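Lob der leeren Arbeitsplatte

Seit drei Wochen wohne ich mit einer Küche, in der fast nichts herumsteht, und ich muss das jetzt einmal loswerden: Es ist herrlich! Ich war jahrelang auf der anderen Seite. Bei mir standen der Toaster, der Wasserkocher, zwei Brotkästen (einer für Brot, einer für alles, was kein Brot war), ein Krug mit Kochlöffeln und eine Schale, in der sich Schlüssel, Gummiringe und Batterien unklaren Ladezustands sammelten. Wer kochen wollte, musste erst einmal schieben. Ich habe das für Gemütlichkeit gehalten.

Angefangen hat es mit dem Umzug in die Granwood-Siedlung. Die Küche dort ist kleiner als die alte, die Arbeitsplatte misst neben dem Herd gerade so viel, dass ein großes Schneidebrett und eine Schüssel nebeneinander passen. Beim Auspacken habe ich alles aufgestellt wie immer und dann am ersten Abend die Zwiebeln auf dem Fensterbrett geschnitten. Am zweiten Abend auch. Am dritten habe ich den Toaster in den Schrank gestellt, und dort steht er heute noch, gleich neben der Tür, man greift hinein und hat ihn.

Nun gibt es Leute, die finden aufgeräumte Küchen kalt. Győző Sipos, mit dem ich mir früher ein Büro geteilt habe und der besser kocht als ich, hat mir dazu einen halben Abend lang widersprochen. Eine Küche müsse man sehen können, sagt er, das Öl müsse dastehen, das Salz, der Knoblauch, sonst vergesse man, dass man Hunger hat. Beim Salz gebe ich ihm recht. Salz gehört in eine offene Schale neben den Herd, und wer es hinter einer Schranktür verwahrt, salzt zu wenig. Beim Öl bin ich schon anderer Meinung, denn Öl mag weder Licht noch Wärme und steht im Unterschrank ausgezeichnet. Über den Knoblauch haben wir uns nicht geeinigt.

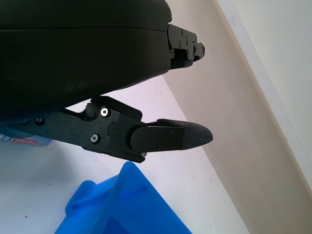
Was mich am meisten überrascht hat, war das Greifen. In der alten Küche habe ich jeden Gegenstand zweimal in die Hand genommen, einmal um ihn wegzuräumen, damit ich an einen anderen komme, und einmal, wenn ich ihn wirklich brauchte. Jetzt nehme ich das Messer, und dann schneide ich damit! Das klingt albern, aber wer einmal mit nassen Händen eine Pfeffermühle, ein Kochbuch und eine halbe Zitrone umquartiert hat, um an das Sieb zu kommen, der weiß, wovon ich rede.

Die Schubladen sind dabei die eigentliche Arbeit. Eine freie Platte bekommt jeder in zehn Minuten hin, man stopft einfach alles in den nächsten Hohlraum. Ich habe das natürlich auch zuerst so gemacht und dann eine Woche lang den Sparschäler gesucht. Danach habe ich mich auf den Boden gesetzt, alle Schubladen neben mich gestellt und neu sortiert, und zwar danach, wie oft ich etwas benutze. Oben liegt, was täglich drankommt: Messer, Schäler, Kochlöffel, der kleine Schneebesen. Darunter die Siebe und Reiben. Ganz unten die Ausstechformen, der Spritzbeutel und die Kuchenpinsel, die im April noch einmal hervordürfen, wenn die Familie kommt, und danach ihre Ruhe haben.

Man braucht dafür übrigens nichts zu kaufen. Es gibt inzwischen für jede Schublade Einsätze aus jedem erdenklichen Material, und ich stand auch schon mit leuchtenden Augen davor. Am Ende habe ich Schuhkartons zerschnitten. Die sitzen etwas schief, und in der mittleren Schublade wölbt sich der Boden, aber die Teelöffel stört das nicht. Irgendwann baue ich mir vielleicht etwas Schönes aus dünnem Holz - oder ich lasse es, die Kartons halten ja.

Einen Einwand nehme ich ernst. Wer Kinder hat oder zu viert kocht, der lebt anders mit seiner Küche als ich, und eine Platte, die jeden Abend frei sein muss, wird schnell zu einem weiteren Punkt auf einer Liste, die ohnehin zu lang ist. Das wäre schade. Ich würde deshalb klein anfangen, mit dem Stück direkt neben dem Herd, eine Brettbreite, mehr nicht. Die übrige Platte darf aussehen, wie sie will. Wenn dieses eine Stück frei bleibt, merkt man beim Kochen schon den Unterschied, und wenn es doch wieder zuwächst, ist es schnell geräumt.

Győző war inzwischen noch einmal zum Essen hier. Es gab Paprikakartoffeln, er hat geschnitten, ich habe gerührt, und er hat vier Schranktüren geöffnet, bevor er das Öl gefunden hatte. Beim Abschied meinte er, ich solle wenigstens den Knoblauch herausstellen. Der liegt jetzt neben dem Salz.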